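Policy works beautifully in one spot on the table and falls apart everywhere else - is a taped grid worth the bother?

Posted in: Learning from demonstration
07/02/2022

marrowfat_peas

Hello all, first proper post after a long time of reading, so please forgive me if I go on a bit. I've been teaching an arm to pick a slice of bread off a plate and lay it on a second plate a little way along the table. It learns from demonstrations (I guide the arm by hand, it records the joint positions and what one fixed camera sees, and a network is trained to copy me). Nothing exotic, I followed the Cola recipe pretty much as written and only changed the bits I had to for my own gripper.

The good news is that I was over the moon with the first result. I ran it 45 times with the plate in the place I'd used for the demonstrations and it got the bread across 44 times. The one miss was my fault I think, I'd left the plate half on top of a tea towel.

The bad news came when I moved the plate. I spent an afternoon shifting it about the table between runs, another 45 goes, and it managed 5. And those were the ones where I'd hardly moved it! The rest of the time it went down very confidently on the old spot and closed on thin air, which would be funny if I hadn't told everyone at home it was finished.

So I understand the general idea, I need to collect demonstrations with the plate in lots of different places. What I'm not sure about is how to choose them. I've read a write-up where they marked the table out in a grid with tape and worked through it square by square, and I've read another that says just put things down wherever you fancy and you'll get enough variety for nothing. The grid sounds tidy, but I worry that:

the network will learn to look at the tape and not at the bread
I'll end up with a robot that only works in the middle of squares
it will take me until next Christmas

Has anyone done both? I'd love to know what happened, and I don't mind at all if the answer is long. I can collect more data in February, as I've got the use of the room until the end of the month, but after that I have to pack everything up, so I really only get one go at this.

Thank you in advance, and thanks too to whoever wrote the calibration notes pinned at the top of this section, they saved me a great deal of grief.

longreach

You just need more data. Put the plate down anywhere, do a few hundred, train for longer. If it still misses, your camera is too low or your network is too small. I wouldn't bother with tape, it's a faff to get off again and leaves glue on everything.

Also check your gripper offset, mine was wrong for weeks.

swithin_bench

Welcome, and what a nicely put question - you've done the thing so many people skip, which is to run the moved-plate test at all and then own up to the number. I'm going to be long-winded too, so put the kettle on.

I help out on the Swai project at Skerkar, where we've been laying tables and making very plain sandwiches with two arms for longer than I care to admit, and we did try it both ways. I'll tell you what we found and then what I'd do in your shoes with a month to go.

First, I don't quite agree with longreach about putting it down anywhere, though the point about the gripper offset is a good one and you should go and check it before you do anything else. The trouble with "anywhere" is that people are creatures of habit. When we began, we told everyone to place the things at random, and we all sincerely believed we were doing so. Then one of us plotted where the plate had been at the start of each demonstration, and it was a lovely tight blob, just in front of where a right-handed person stands. The far corners had hardly been touched. Nobody was being lazy, your arm gets tired and your hand has its favourite place, and by the end of a long session everything has crept back towards you.

So we taped the table. We put brown paper down first (please do this, it answers the worry about glue, and when it gets tatty you lift the whole lot off and start again) and ran strips of dark blue tape along it and across it to make rectangles. Then for each demonstration we had a printed sheet telling us which rectangle the main object was to go in, shuffled so that we didn't do all the near ones while we were fresh and all the far ones while we were grumpy.

Now your worries, in the order you gave them.

Will it learn the tape? It might, a bit, and I'd be fibbing if I said otherwise. The way to find out is cheap. Keep back a fresh sheet of plain paper, and when you've trained your policy, lay it over the grid and run the same tests again. When we did this with our first grid policy it got noticeably worse, mostly in how far it reached, as if it had been using the lines like a ruler. What cured it for us was mixing in a portion of demonstrations done on plain paper from the start. After that we couldn't tell the two surfaces apart in the results. You can also jog the paper a little between sessions, so that the lines don't always sit in the same place under the camera. We do this now without thinking.

Will it only work in the middle of squares? Only if you only ever put things in the middle of squares. The rectangle on our sheet says roughly where, and inside it you're meant to be as slapdash as you like - hard up against the tape, across a corner, turned round a bit. The grid is there to stop you forgetting whole regions of the table. Treat it as a reminder of where to go and you'll be all right. When we tested on positions that straddled the lines it did about as well as in the middles, which surprised me at the time, I'd been expecting stripes.

Will it take for ever? Less long than you'd think. The result that changed how we work was that a small set spread over the grid beat a much bigger one placed by eye, when both were tested on positions drawn by lot across the whole table. I won't pretend it was a grand study, it was one task and one camera and we only trained each one 2 times with different random starts, so treat it as encouragement and nothing firmer. But it came out the same way both times and by a comfortable margin, and almost all of the difference was at the edges and in the far corners. Close in, where the by-eye set was thickest, there was nothing between them.

A couple of things we got wrong, which you can have for free.

We varied the main object and left everything else alone. So for quite a while the bread moved about the table like a free spirit, and the cutting board and the bowls stayed put, and of course the policy then got in a terrible muddle the day somebody tidied up. These days the other bits and pieces get moved as well, and we leave things out which have nothing to do with the task in hand. If your finished robot is going to meet a cluttered table, then let it see some clutter while it's learning. Lemons have been particularly useful, being bright and rolling about of their own accord.

We also let the arm start from the same pose each time. If the plate moves but the arm always begins in one place, then you've only covered half of the problem, and you'll find it does well until it gets knocked off its path and then has no idea how to come back. Start a portion of your demonstrations from somewhere slightly silly.

And we mixed up two different ways of doing the same thing. One person came at the bread from straight above and another liked to sneak in from the side, and the poor network settled on the average of the two, which was to nudge the plate. Decide on one way and write it on the wall. If you're working alone you may still find you've drifted between the first day and the last, so it's worth watching a few of your early ones again before each session.

About the software, you said you're using Cola. It will happily take a start-position label with each demonstration if you add one, and I'd strongly suggest you do, even if you never feed it to the network. When something fails you'll want to be able to ask "was it always that corner?" and without the label you'll be scrubbing through recordings all night. We keep ours in Farar, only because it draws the little coloured map of successes and failures over the table for us, but a spreadsheet shaded in by hand does just as well and I used one for months.

So if it were me with your month: check the offset, paper down, tape down, print a shuffled sheet. Do one pass over the whole grid and train on that before collecting any more. It'll be rough, but the map of where it fails will tell you where the second pass should go, and you'll get much more from a second pass aimed at the bad patches than from another even one. Save your last couple of days for testing only, with positions you pick by lot, on both surfaces, and don't be tempted to add "just a few more" demonstrations after you've seen the test results. We've all done it and the numbers are never worth anything afterwards.

One caution on far positions. If the arm is nearly at full stretch you may find that your hand-guided demonstrations get jerky out there, and jerky demonstrations teach jerky movements. Better to leave the outermost row off your sheet and say so in your write-up than to fill it with bad examples.

I'd dearly like to hear how it goes, so do come back and tell us, even if it's gloomy.

marrowfat_peas

Oh this is wonderful, thank you so much, and thank you longreach as well - I checked the offset last night and it was indeed out, only slightly, but out. I'm going to buy brown paper on the way in. May I ask one more thing, how big are your rectangles compared with the plate? And do you keep the second arm out of the way while you're doing the bread, or does it stay over the table?

swithin_bench

Glad to hear it, and well done on the offset. On size, I don't think there's a magic answer. You want them big enough that you can be slapdash inside one, and small enough that the sheet is still telling you something. If you find yourself arguing about which rectangle the plate is in, don't, write down the one with most of it in and carry on.

As for the arms, both of ours are fixed to the table on mounting plates, so they're always somewhere about, and we simply accept that. If you have a second one, I'd let the camera see it in a few different resting poses, for the same reason as the lemons. With only the one you can forget I spoke. I'd also keep your stop button within reach of wherever you'll be standing, and get into the way of looking for it before each run. We've got a bread layout on the go at Skerkar at the moment, with the usual odds and ends from the cupboard moved about between runs, and I'll add the coloured map to this thread once we've got through the sheet.

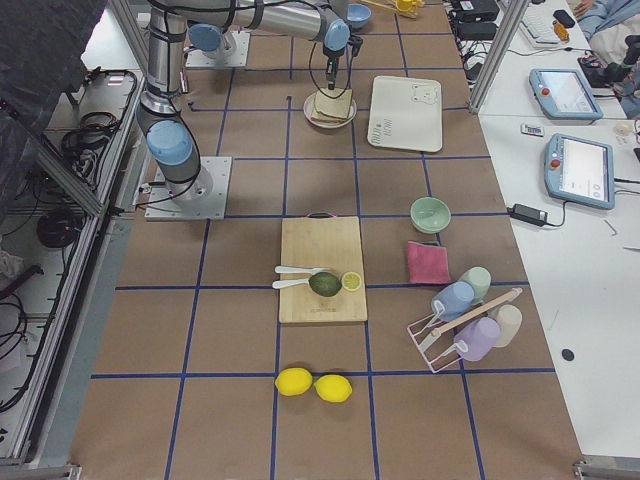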